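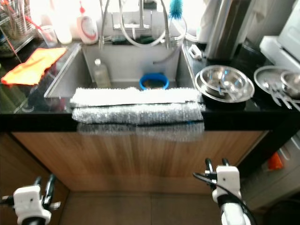 Bleddyn Gwynne
Two cloths over the sink edge is one too many, in my opinion. They never get air between them. I had the same habit for years and my cabinet door under the sink became swollen at the top, where the drops run down. Hang one, put the other in the laundry.

neusa_f
Thank you Bleddyn. I will think about the second cloth.

We moved to this apartment in July. The kitchen is small, and the counter is black and very shiny, so every drop of water leaves a white mark when it dries. In the old place we had beige tile and I never thought about such things. Now I wipe it after every meal and still there are marks, especially behind the faucet.

My questions are:

1. Which cloth do you use for a shiny dark counter? I have the fluffy white towel, the silvery crinkled one that hangs in front, and an orange one that stays on the left side. My husband uses any of them for anything.

2. Where do you keep the wet cloths, if not on the edge of the sink?

3. What do you keep on the ledge behind the sink, and what do you put away? I have bottles there, a small plastic cup, and more things than I want.

Neusa Fagundes

Henrique Azevedo
Hello Neusa. We have a black counter also, for 7 years. The marks are lime from the water, so the cloth is only half of the answer. You must not let the water dry by itself. I wipe with a damp cloth first and then immediately with a dry one. The dry one is only for this work and it never touches a plate or a pan, because a little grease is enough to make stripes.

For old marks I use white vinegar, one part with 3 parts of water, on a cloth, and I rinse after one minute.

zuleica.r
Please be careful with the vinegar advice! Neusa did not say what the counter is made of. If it is a natural stone, vinegar can damage the shine, and this you cannot repair at home. My sister has a marble table with a dull ring on it from a lemon. Ask the owner of the apartment before you put any acid on it.

Henrique Azevedo
Black counters in apartments are almost always granite or something artificial, and these resist very well. I have used vinegar for all this time and mine shines.

zuleica.r
Yours shines, good. "Almost always" is not enough for me when the counter belongs to another person. Dish soap, warm water and patience will take most of it.

neusa_f
I wrote to the owner now. Until she answers I will use only soap.

Bleddyn Gwynne
Sensible. Back to your second question: I put a small rail on the inside of the cabinet door, with a gap so the air can pass. Mine is a Sivico, 13 inches wide, and it hooks over the door without screws. It holds one cloth open at full width. If you fold the cloth in two, it stays wet in the middle until the next day and begins to smell.

Anselmo Lacerda
I disagree with the rail inside the door. It is dark and closed in there, and you are putting a wet thing together with the trash and the cleaning products. I prefer the cloth outside, on the handle of the oven, where I can see it. It is not so pretty — but it dries before lunch.

Bleddyn Gwynne
I leave the door open a little in the evening. I should have said it.

Anselmo Lacerda
Then you hit your knee on it in the morning. I know this kind of door.

zuleica.r
About the cloths, my system is by color and it is very simple. White is for hands and clean dishes. Orange is for the counter. Anything else is for the stove and the floor. I wrote it on a paper and put it on the refrigerator, and after two weeks my family could do it without the paper. Neusa, you already have a white one and an orange one, so you need to buy nothing.

I wash the white ones hot and without fabric softener. The softener makes them feel nice but they stop taking the water.

neusa_f
I like this, Zuleica. But where would the silvery one go? It is the one I like the least for drying.

zuleica.r
I have not used one like that. Try it on the inside of the sink and on the faucet, on a small corner first, to see if it scratches. If you are not happy, give it to the stove.

Anselmo Lacerda
I want to say something about the ledge. Everything that stands behind a faucet collects water under it, and on a dark counter you will see a ring for each bottle. In my house only the dish soap may stay there. The bottle brush also should have a place where it can drip, because in a closed cup the bristles sit in dirty water. I hang mine upside down from a hook with a suction cup. The suction cup falls one time per month and I put it back.

The bowls are another subject. My wife likes to leave the steel bowls one inside the other. I think they should be dry before you nest them, or you will find drops in the bottom one a day later. We have discussed this since we were married.

Henrique Azevedo
Your wife can nest them if she dries them first, no?

Anselmo Lacerda
She says the same as you.

Bleddyn Gwynne
For the bottles, I use a shallow tray, and all the bottles stand in it. When I clean, I lift one tray and wipe one time. I bought it from Celtholm but any tray with a low border will do. Do not take a deep one, the water stays in it and you don't notice.

neusa_f
The owner answered! She says the counter is granite and it was sealed before we came, but she does not remember with which product. She asks me not to use vinegar, because of the seal. So Zuleica wins this one, sorry Henrique.

I did today what you told me. I took everything away from behind the faucet, washed the counter with a drop of soap, rinsed it, and dried it with a clean white cloth that had touched no food. The marks in front are gone. At the back there is still a pale line close to the wall, like a border, and I can feel it with my nail.

Henrique Azevedo
I accept the defeat for your kitchen, not for mine.

For the pale line, lay a cloth with warm soapy water on it for twenty minutes and after this push gently with an old plastic card. Keep the card flat. Do not use a knife or the green side of the sponge.

zuleica.r
Here I agree with Henrique. But look also at the silicone, if there is any. Sometimes the line that you feel is the edge of the silicone and not lime, and if you scrape it you will open a way for the water to go behind.

neusa_f
I looked with a lamp. Half of it is silicone, you are right, so I stopped there. The other half came off with the card after the second time with the warm cloth.

For the cloths I have ordered a rail, the narrow one, and I will put it on the side of the cabinet, outside, so Bleddyn and Anselmo can both be a little unhappy. My husband asked if the orange cloth is for the counter or for the hands. I am writing the paper for the refrigerator tonight.

Anselmo Lacerda
Write it with large letters. And tell us if the rail holds when the towel is full of water, because the one I had from Flarnari did not.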